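Zivstead 工作间 543 室 桌面与背景布安全检查表（附意见）

检查人：Konrad Rainer
检查月份：11月，上午开始，午饭前结束
适用范围：543 室白色工作台、台后悬挂的白布、台上使用的杯、碗、瓶类器皿，以及人员进出和取放物品的路线
结果写法：合格／基本合格／需整改／未查

本表沿用 Plakby 那边的旧格式，删去了燃气和热源两节，543 室没有这些设备。每一项先写检查内容，再写结果，意见写在后面。意见写不下的，接在末尾的补充说明里。填表时请不要只打勾，上一轮有几项只有勾没有意见，复查的人看不出当时查的是哪里。

一、进门与通道

1.1 门能完全打开，门后没有堆物
结果：合格
意见：门后原来靠着的折叠梯已经搬到 Imhof 楼的储物间，请不要再放回来。

1.2 从门口到工作台的通道宽度够一人端着托盘通过
结果：合格
意见：无。

1.3 地面干燥，没有翘起的地垫或胶带
结果：基本合格
意见：靠门一侧的地面胶带有一角松了，检查时已经按回去，胶带本身旧了，下次换整条。换之前先把旧胶擦干净，上次直接贴在旧胶上，两周就起边。

1.4 应急灯测试按钮有反应
结果：合格
意见：按住 5 秒，灯亮，松手后灭。

二、工作台

2.1 台面平稳，四角施压不晃
结果：合格
意见：左后桌脚下的垫片还在原位。垫片是 Bimura 安装时留下的，不要抽走。

2.2 台面无裂口、无翘边，手掌抹过不刮手
结果：合格
意见：前沿重点摸过一遍，没有毛刺。

2.3 台面清洁
结果：基本合格
意见：台面是白色哑光的，总体干净，中部有一个很小的深色点。白台面上这种小点很显眼，开工前用微湿的布擦一次。擦不掉的话记下位置，下次检查时对照，不要用刀片去刮，哑光面刮过以后会发亮，而且更容易藏脏。

2.4 清洁用品不放在台面上
结果：合格
意见：喷壶和抹布在门边的架子上，标签清楚。喷壶里是清水加中性清洁剂，配好后写上月份。

2.5 台面承重标牌
结果：需整改
意见：标牌脱落，数值找到了，是 34 公斤，写在安装单的背面。请重新打印，贴在桌腿内侧。平时放的杯子瓶子远到不了这个重量，但有人搬箱子时习惯先往台上一搁。

三、台上器皿

3.1 杯、碗、瓶放置稳当，离台边有足够距离
结果：合格
意见：杯子立在台面中部，瓶子在右侧，比杯子靠后。两者之间留有距离，拿杯子时手不必从瓶子上方越过，这个摆法可以保留。

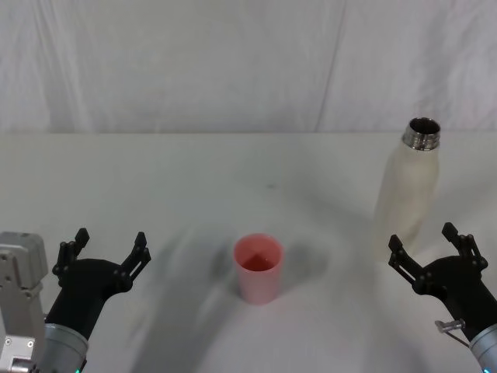 图1　543 室台面：粉色塑料杯，右后方为米白色保温瓶，瓶口未加盖。

3.2 塑料杯无裂纹、无缺口
结果：合格
意见：杯子是上宽下窄的简单式样，没有把手，外壁光滑。拿起来对着灯转了一圈，杯口没有缺损，杯底没有白色的应力纹。这类杯子底部比杯口小，放下时要看准再松手，尤其是手湿的时候。

3.3 保温瓶盖子与瓶身配套，存放时盖好
结果：需整改
意见：瓶口敞着，金属螺纹露在外面。拿起瓶子查过，里面没有水。空瓶晾干的时候可以不盖，但使用和搬动时都要盖上。请把盖子找回来，和瓶子放在一起。盖子找不到就把瓶子停用，不要拿别的瓶盖硬拧，螺距不同会把口部的密封面拧坏。

3.4 保温瓶口部无锐边
结果：合格
意见：用纸巾沿瓶口和螺纹抹了一圈，纸巾没有挂丝。螺纹缝里没有水垢。

3.5 保温瓶外壁清洁，不打滑
结果：基本合格
意见：瓶身为米白色哑光面，手感略涩，不容易滑脱。肩部下方有几处小的深色印迹，用湿布擦，必要时加一点中性清洁剂，不要用钢丝球。

3.6 高瘦器皿不放在台边和手臂经常经过的地方
结果：基本合格
意见：瓶子高，重心也高，碰到肩部就容易倒。目前靠右放置可以接受，装水以后请再往里挪一掌宽。装水不要超过肩部。

3.7 器皿内不盛热水
结果：合格
意见：543 室一律用常温水。上个月有人从楼下茶水间端热水上来，已经当面说过，这里再写一次。

3.8 破损器皿有固定的收集处
结果：需整改
意见：收集箱还在，箱盖上的字褪了，看起来和普通垃圾桶没有区别。请重新写“破损器皿”，字写大一点。

四、台后白布

4.1 布料悬挂牢固，上方固定点不松动
结果：合格
意见：逐个拉过，没有滑动。拉的时候用手掌握住布料轻轻往下带，不要用体重去坠。

4.2 布料下沿不拖到台面前部，不会被器皿带住
结果：合格
意见：下沿落在台面后缘一线，没有多余的布堆到前面。若有人重新挂布，请以后缘为准，宁可略短。布多出来堆在台上，杯底压住一角，收布时就会把杯子一起带倒。

4.3 布面平整
结果：基本合格
意见：有竖向的褶子，中间偏右有一道长折痕比较明显。不影响安全，影响观感。要熨的话先取下来熨，不准挂着用手持熨斗处理，电线会横在台面上。取布需要两个人，一人托住下半幅，另一人解固定点。

4.4 布料清洁、无霉味
结果：合格
意见：颜色偏冷白，褶缝里的灰色是阴影，用白纸巾擦过，纸巾没有变色。清洗周期维持每 11 周一次，洗后完全晾干再挂。

4.5 布料远离热源
结果：合格
意见：室内没有暖风机。冬天若要借用，放在门口一侧，出风口不对着布。借用前在门边的登记本上写名字，用完拔插头，这两条去年都有人漏掉。

4.6 布后与布上方的墙面
结果：合格
意见：墙面素净，没有渗水痕迹。手伸到布后摸过，墙是干的。

五、悬挂物与带子

5.1 墙面上垂下的带子、绳子不松散，不垂到台面高度
结果：基本合格
意见：中间略偏右有一条灰色窄带从上面垂下来，到布的上沿为止，没有落到工作范围里，人走过也碰不到。上端的固定情况站在地面上看不清楚，需要借梯子复查。带子如果没有用途，请负责布置的人取下；如果有用途，请在本表末尾补写一句，免得每次检查都问。

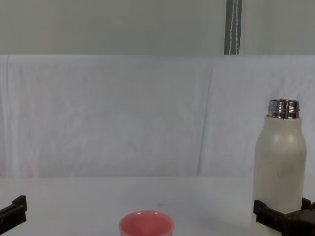 5.2 带子不作为临时挂钩使用
结果：合格
意见：检查时上面没有挂衣物和包。请继续保持。带子的承重没有依据，不要因为看着结实就往上挂东西，夹子和剪刀一类尤其不行，掉下来正好落在台面后部。

5.3 头顶以上没有松动的物件
结果：未查
意见：同样需要梯子，和 5.1 一起补查。补查时台上的器皿先撤走，梯子不许架在台面上。

六、照明与视线

6.1 台面照度均匀，没有直射眼睛的光源
结果：合格
意见：光线柔和，影子边缘都是散的。白台面配白布，时间久了眼睛容易累，连续工作的人请每隔一段时间看看别处。

6.2 白色器皿在白色背景前容易辨认
结果：基本合格
意见：粉色的杯子看得很清楚，米白色的瓶子在白布前面不太显眼，从侧面伸手时容易碰到。可以考虑换一个深色的瓶子。如果不换，瓶子的位置就固定下来，大家形成习惯，比今天在左明天在右要好。

6.3 灯具外壳完整
结果：合格
意见：无。

七、使用后的收拾

7.1 用过的杯、碗、瓶当天清洗
结果：基本合格
意见：洗是洗了，晾干的地方不固定，有时在架子上，有时就留在台上。请统一放到沥水架。塑料杯口朝下，瓶子口朝下斜放，瓶盖拆开另放，垫圈翻出来看一眼有没有发黑。

7.2 台面最后擦一遍，先湿后干
结果：合格
意见：抹布分湿用和干用，颜色已经区分，没有混用。

7.3 离开时关灯、关门、钥匙归位
结果：合格
意见：钥匙在 Imhof 楼一层的钥匙柜，挂 543 号钩。

八、需整改项目汇总

2.5 重新打印并粘贴承重标牌
3.3 找回保温瓶盖子，找不到则停用该瓶
3.8 破损器皿收集箱重写标识
补查：5.1 上端固定、5.3 头顶物件
随手处理：1.3 更换地面胶带，2.3 擦除台面小点，3.5 擦净瓶身印迹

九、补充说明

关于塑料杯和保温瓶能不能一直留在台上，有人问过。我的意见是白天可以，下班收走。夜里有清洁人员进来，他们不熟悉台上的东西，擦台面时只好一件件挪开，挪完不一定放回原处，高瓶子还可能被放到台边。

关于背景布的折痕，Plakby 的做法是卷在纸筒上存放，不对折。我们这边没有够长的纸筒，已经向 Bimura 询价，还没有答复。在此之前取下来的布请松松地搭在横杆上，不要叠成小方块塞进柜子。

表中“合格”只说明检查时的状况。器皿摔过以后，哪怕看不出裂纹，也要重新按 3.2 和 3.4 查一遍再用。

检查人签名：Konrad Rainer
复查人签名：
复查结果：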